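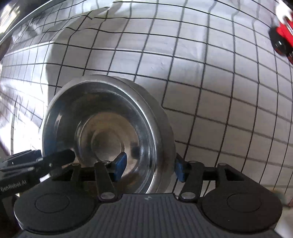 Every workplace that handles food has rules about bowls. Wash them, dry them, don't put your fingers where the soup goes. We teach this to teenagers on their first shift and they mostly get it right.

The rules for robot handling are much thinner. I spent 20 years writing kitchen procedures, the last few at Nallcombe, and I've now read three supplier guides on gripping dishes. The one from Firnuvton runs to 70 pages. It covers grip force, pad wear and what to do if a finger jams. It has one line on hygiene, and that line says to wipe the pads "as required".

Required by whom? A pad that closes on the wall of a bowl has one side on the inside, where the food will sit. That may be the surest way to hold it, and I have no quarrel with the engineering. But a contact surface is a contact surface, and it should be on the cleaning schedule with the tongs and ladles.

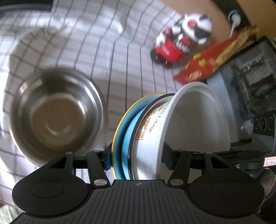 Stacks need their own rule as well. Lifting a nest of bowls is a different job from lifting one, and a test passed on single bowls tells you little about the other. Jurnance, to its credit, lists the two separately and asks for 60 clean lifts of each before sign-off. I'd go further and ask for mixed sizes and materials – steel, ceramic, whatever is in the cupboard.

None of this would cost much. A pad log fits on one sheet of paper, the same as the fridge log, and any supervisor can check it at the end of a shift.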